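Shared Workspace Practice Forum > Procedures and Standards > Draft rules for two-arm benches handling glassware

Thread started by j_plattner
Status: open for comment until the end of April

j_plattner
Procedures Office, Orkholm
Posted 9:12 am

Colleagues,

The Procedures Office has been asked to replace the bench rules that the Orkholm and Vinetti sites have each been using for tabletop robot work. The two sets were written separately and disagree in several places. Members are invited to comment on the draft below, which applies only to benches with two arms mounted on one table and only where the objects handled are made of glass.

Draft, part A: before power is applied
A1. The operator confirms that the table holds only the objects listed on the task sheet.
A2. Each glass object is inspected by hand for chips and cracks. Damaged pieces are removed and recorded.
A3. Cut-resistant gloves and eye protection are worn by every person inside the marked floor area.

Draft, part B: during operation
B1. Only one arm may be in contact with glass at any time.
B2. The arm not in use is placed in its parked pose, clear of the objects, before the other arm begins its approach.
B3. No person reaches over the table while either arm is enabled.
B4. Grip force is set to the lowest value that has passed the lift test for that object.

Draft, part C: breakage
C1. The operator presses the stop before any other action is taken.
C2. Fragments are collected with a brush and pan or by vacuum. Fragments are never collected by hand, with or without gloves.
C3. Work resumes only after a second person has checked the table and the floor.

Please quote the rule number when replying.

Jonas Plattner

benchlead_vinetti
Posted 9:50 am

The Vinetti group supports parts A and C as written. We object to B1.

A rule that limits contact to one arm removes a whole class of tasks from the bench. Handing a bottle from one gripper to the other, or steadying a base while a stopper is removed, requires both arms to touch the same piece. We have carried out handovers under a written procedure for a long time, and the procedure has been reviewed twice. If B1 is adopted without an exception, that work will have to stop.

We propose: "Only one arm may be in contact with glass unless the task sheet includes a handover step approved by the site safety lead."

mkr_safety
Posted 10:26 am

Reply to benchlead_vinetti, on B1:

I would ask the group to be cautious with that exception. The difficulty with a handover is the moment when both grippers hold the piece and the two arms do not agree on where it is. A small position error becomes a side load, and glass has very little tolerance for side loads. A plastic cup will flex. A bottle neck will not.

If an exception is allowed, it should state a speed limit and require that the piece has first been replaced with an unbreakable stand-in until the motion has been shown to repeat. Our own practice is 10 consecutive clean handovers with the stand-in before glass is permitted. I would accept the Vinetti wording with that added.

benchlead_vinetti
Posted 10:41 am

The stand-in requirement is acceptable to us. We would prefer that the number be left to each site.

mkr_safety
Posted 10:58 am

A number left to each site is the reason this rewrite became necessary. Both sites should use the same one.

tanus_integration
Posted 11:35 am

Comment on B2. The term "parked pose" needs a definition. In the projects Tanus has supported, we have seen it used for at least three different things: folded back near the base with power on, folded with brakes set, and simply "out of the way." These do not present the same hazard. An arm that is folded but enabled can still receive a command.

Suggested definition: "Parked pose means folded back toward the mount, on its own side of the table, with commands to that arm blocked in software." The last part matters most. Where the arms share one controller, the block should be tested and should not be assumed from the screen.

The draft should also mention gripper fingers. A parked gripper should not point toward the seated operator at face height.

rowan_t
Posted 12:20 pm

I am a bench operator and have no objection to the above, but the draft is silent on arrangement of the glass itself. Most of the knocks I record do not involve the piece being picked. They involve the neighbor. When bottles are set in rows, a gripper reaching for a rear piece has to pass over or between the ones in front.

I would like a rule that front pieces are cleared before rear pieces are attempted, and that tall, narrow pieces are never placed in front of short, wide ones. Clear glass also deserves its own line. It is the hardest type for our camera system to locate, and a colored piece showing through it makes the estimate worse.

benchlead_vinetti
Posted 12:47 pm

Reply to rowan_t: agreed for routine work. A fixed order of removal should not be imposed on research tasks, however. Reaching for a rear object past a front one is sometimes the purpose of the trial. A rule that prohibits it would be ignored, and a rule that is commonly ignored weakens the others.

rowan_t
Posted 1:05 pm

Then the task sheet can say so. At present it says nothing, and the operator decides on the spot.

sumampouw_facilities
Posted 1:38 pm

Facilities at the Sumampouw building request one addition under part A. The draft addresses the tabletop in detail and the floor only after a breakage. We ask for a floor check before power is applied, covering the route of power cords and the position of any cleanup equipment. The person who responds to broken glass should be able to reach the vacuum without crossing in front of the table.

We also ask that bench mounting hardware be checked for tightness on a regular schedule. We would suggest every 2 weeks.

j_plattner
Posted 3:15 pm

Thank you for the comments. The Procedures Office will carry the following into the second draft.

B1 will allow a handover where the task sheet includes an approved handover step. Ten clean runs with an unbreakable stand-in will be required at both sites. I understand that Vinetti would prefer otherwise, and the objection will be recorded with the draft.

B2 will use the Tanus definition of parked pose, including the software block and the sentence on gripper direction.

A new rule, A4, will require the task sheet to state the layout of the glass and the order of removal. Front pieces are taken first unless the sheet says otherwise.

A new rule, A5, will cover the floor check. Mounting hardware will be inspected every 2 weeks.

The cover page of the second draft will carry the view below, with the right arm at the shelf and the left arm folded back.
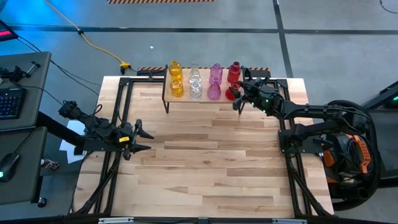 hl_newmember
Posted 3:52 pm

How often should the stop button be tested on a two-arm bench?

mkr_safety
Posted 4:06 pm

Test it at the start of every shift, before any glass is placed on the table, and again after any change to the wiring or the controller. Confirm that both arms stop, and record the result on the bench log.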